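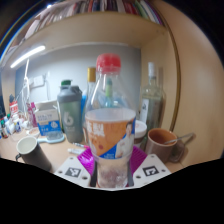

Prise d'une bouteille transparente à bouchon rouge, doigts blancs à marqueurs, sur un bureau encombré.

Recherche : pince manuelle budget doigts rechange

Préparer un budget pour des pinces manuelles de collecte : que prévoir en dehors du prix de la pince ?

Je dois remettre en décembre une demande d'achat pour des pinces tenues à la main avec caméra embarquée, destinées à enregistrer des démonstrations de saisie d'objets domestiques : bouteilles, mugs, brosses, tubes, petits flacons. L'apprentissage se fait ensuite sur un bras que nous possédons déjà. Nous avons un exemplaire en prêt, avec deux doigts plats portant chacun un marqueur carré noir et blanc, et nous travaillons sur un plan de bureau normalement garni, sous étagère, avec une réglette LED.

Le devis reçu de Skustmont porte sur 3 pinces, sans accessoires. La ligne « consommables » est vide et notre service achats refuse les demandes complémentaires dans les six mois qui suivent la commande. Je cherche donc à chiffrer correctement du premier coup.

Points sur lesquels je n'ai pas de base de calcul :
– nombre de jeux de doigts à prévoir par pince ;
– stockage, sachant que nous visons 402 séquences par catégorie d'objets ;
– éclairage d'appoint ou non ;
– achat des objets eux-mêmes (le service achats les classe en fournitures alimentaires et bloque la ligne).

La maintenance proposée par le fournisseur est facturée à l'année, par pince. Je ne sais pas si elle se justifie pour un appareil qui n'a presque pas de mécanique.

Posté par : cellule7_budget
Partager (3)

2 commentaires
– Quel format d'enregistrement ? Le stockage en dépend entièrement.
– Vidéo compressée, une seule voie, plus un fichier de trajectoire. Pas de profondeur.

bati_souple
Utile : 20

Nous avons monté un dossier comparable, avec des pinces Grumach. Je reprends dans l'ordre de vos postes.

Doigts. Il faut les traiter comme des consommables et les sortir de la ligne « matériel ». Chez nous, l'usure mécanique n'a jamais été le motif de remplacement. On remplace parce que le marqueur est rayé ou décollé et que la détection de l'ouverture devient instable. Prévoyez trois jeux par pince pour une campagne de six mois et un jeu supplémentaire qui reste dans son emballage, à titre de référence géométrique. Demandez au fournisseur si le marqueur est remplaçable seul. Si le marqueur est imprimé avec le doigt, vous paierez le doigt entier à chaque fois. Faites aussi préciser si la visserie est livrée avec le jeu : la nôtre était vendue à part, avec une référence distincte et un délai distinct.

Garniture de contact. À budgéter séparément des doigts. Sur du plastique souple à moitié plein, la tenue dépend surtout de l'état de surface de la garniture. Sur le verre et la céramique, elle se salit vite et l'opérateur compense en serrant davantage, ce qui se retrouve dans les données. Nous nettoyons à l'alcool isopropylique au début de chaque session et nous changeons à date fixe, sans attendre de glissement constaté.

Stockage. Ne partez pas du nombre de séquences conservées. Partez du nombre de séquences enregistrées. Nous gardions les rejets jusqu'à la fin de la validation, pour pouvoir revenir sur les critères de tri. Formule utilisée dans le dossier :

volume = séquences visées × taux d'essais par séquence retenue × durée moyenne × débit × nombre de copies

Mesurez le taux d'essais sur votre exemplaire en prêt, par catégorie. Il varie beaucoup entre une bouteille debout et dégagée et un tube couché au milieu d'autres objets. Une moyenne globale donne un chiffre faux dans les deux sens. Deux copies au minimum, dont une hors du local.

Éclairage. Faites un essai avant de demander une ligne. Une réglette sous étagère placée face à une caméra grand angle peut saturer une partie de l'image et fausser l'exposition automatique. Si l'exposition est verrouillable, verrouillez-la et n'achetez rien. Sinon, un panneau diffusant réglable par poste suffit, en entrée de gamme, à condition qu'il ne scintille pas à votre cadence d'image.

Transparents. Ajoutez du temps opérateur pour cette catégorie. Les objets situés derrière apparaissent à travers la paroi, déformés, et l'annotation des contours est nettement plus longue. Chez nous l'heure d'annotation a fini par coûter plus que le matériel, et elle n'était pas dans la demande initiale.

Maintenance annuelle. Nous l'avons refusée. Pour le même montant, une pince de rechange complète couvre mieux le risque : l'arrêt d'un poste pendant un retour atelier coûte plus cher que la réparation. Seule exception, la calibration caméra, si vous n'avez personne pour la faire en interne.

1 commentaire
– Sur la calibration : prévoir la mire rigide dans la commande. Une mire imprimée sur papier gondole et on recommence.

Partager (1)

lot_et_rebut
Utile : 3

pour les objets passez par un marché de fournitures diverses, pas alimentaire. chez nous c'est Bensaid qui livre, on commande des « échantillons de conditionnement » et ça passe sans discussion. prenez chaque bouteille en double, avec la même étiquette, sinon au réassort le visuel a changé et la série n'est plus homogène. pas d'avis sur les doigts.

quai_nord_204
Utile : 11

Je complète la première réponse, avec laquelle je suis en désaccord sur deux points.

Le contrat de maintenance se discute selon le nombre de pinces. À trois exemplaires, une pince de rechange augmente le poste matériel d'un tiers. Nous avons obtenu de Pliltness un forfait à l'intervention, plafonné, sans abonnement. Il faut le demander par écrit, il ne figure pas au catalogue. Vérifiez le délai de retour et exigez qu'il soit inscrit au devis. Un délai « indicatif » n'engage à rien.

Le nombre de jeux de doigts dépend aussi de votre bras. Si le bras reçoit les mêmes doigts que la pince manuelle, la consommation côté bras est supérieure à la consommation côté collecte, car le bras ne s'arrête pas quand il touche le plateau. Comptez les deux dans la même commande, même référence et si possible même lot. Nous avons eu un écart de cote entre deux lots, presque rien, mais suffisant pour devoir refaire la calibration d'ouverture sur tous les postes.

Autres lignes absentes de votre liste :
– valise de transport, si les pinces changent de site ;
– cartes mémoire d'un modèle unique, avec un lecteur par poste ;
– bacs et chiffons, dès qu'il y a des contenants avec du liquide ;
– une balance de cuisine, pour noter la masse des contenants à chaque session. Le niveau de remplissage change la prise et on l'oublie dans les métadonnées.

Sur la présentation au service achats : un seul lot « poste de collecte » avec sous-lignes est mieux accepté que douze lignes indépendantes. Joignez le calcul du stockage en annexe. C'est la ligne qui nous a été retournée deux fois faute de justification.

2 commentaires
– Le forfait à l'intervention existe-t-il aussi pour les pinces prêtées ?
– Non, uniquement pour le matériel acheté.

Partager (0)

Dernière mise à jour : décembre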